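3.2 Bin liners and the work surface

Lining a small bin is a chore most people do without looking. We were interested in the bit after the bag goes in - how the top gets folded, how far down, and whether the household then leaves it alone. Earlier work on kitchen waste (Mészáros's Brumov survey, mainly) treats the liner as present or absent. Not much use to us. A bag can be present and sitting half inside the bin, which our participants counted as "not done".

Sessions ran in July at the Hevombridge rooms, mornings mostly, one Friday afternoon. 15 households took part, each sending one adult. Bags came from a single carton so that size and film thickness stayed the same all the way through. Participants were told to line the bin as they would at home and to stop when they were happy with it. No time limit. Palesa Mathebula did the scoring, second scorer checked a subset.

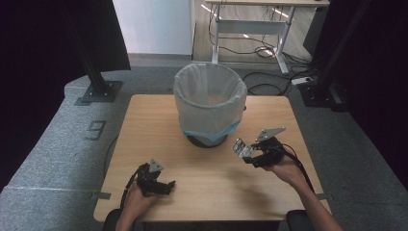

Cuff depth was the measure we kept coming back to. It is the length of bag turned down over the outside of the rim, taken at its shortest point. A deep cuff holds better when something heavy is dropped in, but uses up bag that would otherwise reach the bottom. On a round bin with a wider top than foot, a translucent white bag folded over the rim can come a long way down the side, leaving only a light blue band of what looks like the bin's own body showing low down. We scored that band as "body visible" and didn't try to grade it any finer. The two scorers disagreed on 3 trials, all of them bags with an uneven cuff, and these were settled by talking it through.

Participants fell into two loose groups. Shakers opened the bag in the air first, then dropped it in and turned the top down in one go. Tuckers put the folded bag in and worked the edge around by hand. Tuckers were slower but there cuffs were more even. Several people said they'd learned it from a parent and had never thought about it since.

Bench height was fixed. We had planned to do this on the floor, where bins live, but three people in the Akpalu pilot had sore knees and it was hard to see the rim anyway. So - table. The obvious cost is that a bin at table height is easier to reach around than one in a cupboard under the sink, and our times are probably flattering. Kuleo-style pull-out units would be worse again.

The table itself needed some attention. Pale wood, and a white bag against pale wood under ceiling lights is not a great combination for scoring. Glare was logged at the start of each session and the blinds moved if the scorer couldn't make out the cuff line. We did not change the colour of the surface, as a darker cloth slid around in piloting and the bin went with it.
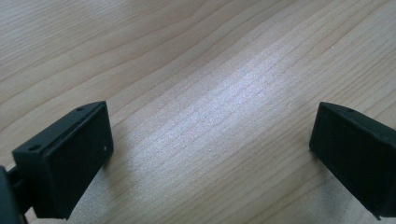

Figure 2. Work surface with nothing set out on the wood. Note the bright reflected patch across the middle, where the grain is faintest.

Trials with the cuff line lost in glare were rescored from the scorer's written notes, or droped if the notes were thin. Of 200 trials this left enough in both groups for the comparison in Section 4. Bag waste (torn, discarded, replaced) is reported seperately.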